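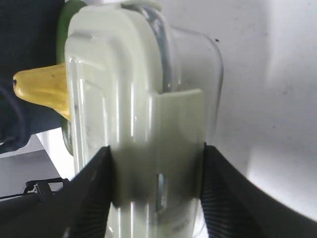
学生自带午餐，能否减少学校午间产生的包装垃圾？
本项目的观察结果表明，自带午餐可以减少一次性餐盒的数量，但减少的幅度取决于学生用什么包装食物，也取决于校内有没有方便的清洗条件。

Storville中学午餐包装使用情况调查
社会实践课程结题报告

一、项目背景

Storville中学在校学生2000余人，午餐来源主要有三种：学校食堂堂食、由Husteo餐饮公司供应的窗口外带餐，以及学生从家中自带的午餐。堂食使用可重复清洗的餐盘，外带餐使用一次性餐盒，自带午餐的包装则各不相同，既有带盖的保鲜盒，也有一次性塑料袋和纸盒。

上学年，学校后勤部门在垃圾分类工作通报中指出，午间垃圾在全天垃圾中所占比重偏高，Guerra楼一层的回收点常在下午第一节课前装满。通报未对垃圾的来源作进一步区分。本课题组据此选题，希望了解学生午餐包装的实际使用情况，并就校内设施的改进提出建议。

二、研究问题

本项目围绕以下问题展开：
（一）不同年级学生的午餐来源有何差异；
（二）自带午餐的学生选用何种容器和外包装，选用的理由是什么；
（三）哪些校内条件影响学生使用可重复清洗的容器。

食物浪费问题与包装问题有一定关联，但所需的测量方法不同，未列入本次调查范围。

三、研究方法

调查历时6周，采用问卷、定点观察和座谈三种方式。

问卷由各班环保联络员发放，填写时不记姓名，共回收有效问卷241份。问卷内容包括午餐来源、容器种类、清洗方式、每周使用一次性包装的次数以及对校内设施的意见。初稿在高一一个班级试填后作了修改，主要是将“是否环保”一类带有倾向性的措辞改为对具体行为的询问，并把“偶尔”“经常”等选项改为每周次数。

定点观察安排在Guerra楼一层回收点和食堂出口两处，时间为午间休息时段。观察员按统一表格登记丢弃物类别，不登记丢弃者的班级和姓名。登记工作以不影响通行为原则，观察位置事先征得后勤部门同意。

座谈分年级进行，参加者自愿报名。座谈记录经参加者核对后用于分析，本报告引用时均作匿名处理。

关于容器以外的外包装，问卷单设一题，询问学生用什么携带餐盒。选项包括专用保温袋、普通布袋、塑料购物袋、直接放入书包及其他。选择“其他”的学生中，有人填写用旧衣物包裹餐盒，理由是可以防止汤汁沾污课本。课题组在整理时将此类回答单独归为一项，没有并入布袋。
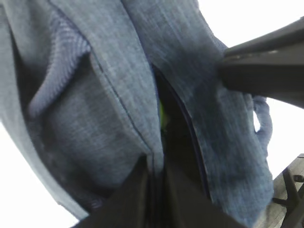 四、主要发现

（一）午餐来源

低年级学生堂食的比例较高，高年级学生购买外带餐的比例较高。座谈中，高年级学生普遍提到午间社团活动和答疑安排与食堂高峰时段重合，外带餐可以节省排队时间。这一情况在Tuesday以外的各日均有反映；周二校社团统一停止活动，外带餐窗口的队伍明显缩短。

（二）容器选择

在自带午餐的学生中，使用可重复清洗容器者占多数。学生选择容器时首先考虑密封性，其次是重量和是否便于放入书包。玻璃容器虽然容易洗净，但因重量较大而较少被选用。塑料保鲜盒使用较广，学生反映的主要问题是盒盖凹槽处容易残留油污，以及盒盖遗失后盒体往往一并弃用。

值得注意的是，有40%的答卷者表示曾因“当天没有地方洗”而改用一次性包装。该项理由的选择率高于“忘记携带”和“嫌麻烦”，课题组在设计问卷时并未预料到这一结果。

（三）清洗条件

Guerra楼每层设有洗手池，但未配备洗洁用品，排水口也没有滤网。后勤部门此前曾张贴通知，要求学生不在洗手池清洗餐具，以免堵塞管道。食堂内的清洗台供工作人员使用，不对学生开放。学生通常将未清洗的餐盒带回家中，夏季容易产生异味，部分学生因此放弃自带午餐。

课题组就此走访了校外的Brillitz日用品补充店。该店允许顾客自带瓶子购买散装洗洁精，并表示可以为学校提供大桶装产品，空桶由店方回收。店方未就价格作出书面答复，因此本报告不作费用测算。

（四）外带餐包装

Husteo窗口的外带餐盒附有餐具、纸巾和塑料外袋。定点观察期间，未拆封的餐具和完整的外袋多次出现在回收点。座谈中有学生表示，从窗口走到教室只需几分钟，外袋并无必要，但工作人员通常在学生开口之前已将餐盒装好。课题组认为，将外袋和餐具改为按需取用，对供餐流程影响较小，可以优先试行。

（五）携带方式

携带方式与容器选择之间存在联系。使用固定布袋或保温袋的学生，较少临时改用一次性包装；将餐盒直接放入书包的学生，更看重密封性，也更容易在发生一次渗漏之后停止自带午餐。部分学生反映教室内没有存放餐袋的位置，挂在课桌侧面会妨碍通行，放在地面又不卫生。
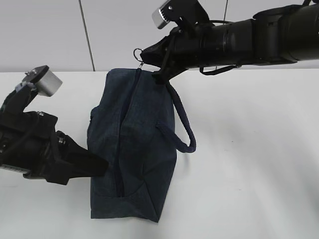 执笔：Storville中学社会实践课题组 数据整理小组

五、数据整理说明

数据整理小组负责问卷录入、观察登记表汇总和座谈记录编码。录入工作由两名组员分别完成，再逐项核对，不一致处查阅原始问卷后更正。

录入过程中遇到以下情况，处理方法说明如下。

同一问题勾选多个选项的，凡题目注明单选，该题按缺失处理，其余题目保留。“每周使用次数”一栏填写文字而未填写数字的，例如“看心情”，同样按缺失处理。部分学生一周内交替使用堂食和自带两种方式，问卷初稿未考虑到这一情况，正式问卷增设了“以上均有”选项，分析时单独列出。

观察登记表中，“餐盒”一类最初未区分塑料与纸质。第一周结束后表格作了修订，第一周的数据因此不能参与材质比较，仅用于总量统计。雨天学生多在教室用餐，回收点的丢弃量偏低，小组在登记表备注栏中注明天气，未作数值调整。

需要说明的是，有效问卷只覆盖部分学生，且环保联络员所在班级的答卷回收情况较好，样本可能偏向关注环保的学生。本报告中的比例仅反映答卷者的情况，不宜直接推及全校。

六、建议

课题组根据调查结果，向学校后勤部门提出以下建议。

（一）在Guerra楼一层增设一处餐具清洗点，配备滤网和洗洁用品，开放时间限于午休时段。清洗点的日常管理可纳入各班现有的值日安排，不另设岗位。

（二）与Husteo餐饮公司协商，将外带餐的塑料外袋和一次性餐具改为按需取用，并在窗口张贴说明。

（三）在教室后部设置餐袋挂钩或置物架。挂钩的高度应便于低年级学生取放，并避开消防通道。

（四）在失物招领处单独设立餐盒与盒盖存放格。座谈中多名学生提到，盒盖遗失后曾在失物招领处找到，但因与其他物品混放，寻找时间较长。

（五）新学年发放的入学须知中增加午餐容器一页，内容包括密封性检查方法、清洗点位置和餐袋的清洁方法。布质餐袋建议每周清洗一次，晾干后再使用；带拉链的餐袋清洗前应先拉开拉链，清除夹缝中的食物残渣。

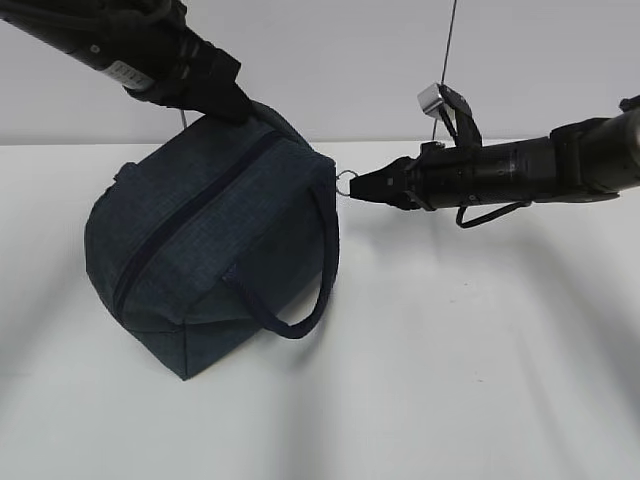
图4 深蓝色布包，带拉链和提手

七、后续工作

清洗点如获批准设置，课题组拟于January再次进行定点观察，地点和登记表格与本次保持一致，以便前后比较。届时将增加对清洗点使用人次和排队时间的记录。问卷部分计划改为按班级随机抽取，减少样本偏差。

外带餐包装的调整需由学校与供餐方共同商定，课题组已将本报告第四部分第四项及第六部分第二项整理为单独文件，交后勤部门转送。

原始问卷由课题组指导教师保管，学年结束后统一销毁。观察登记表的空白样表和座谈提纲存于校图书馆社会实践资料架，供下一届课题组查阅。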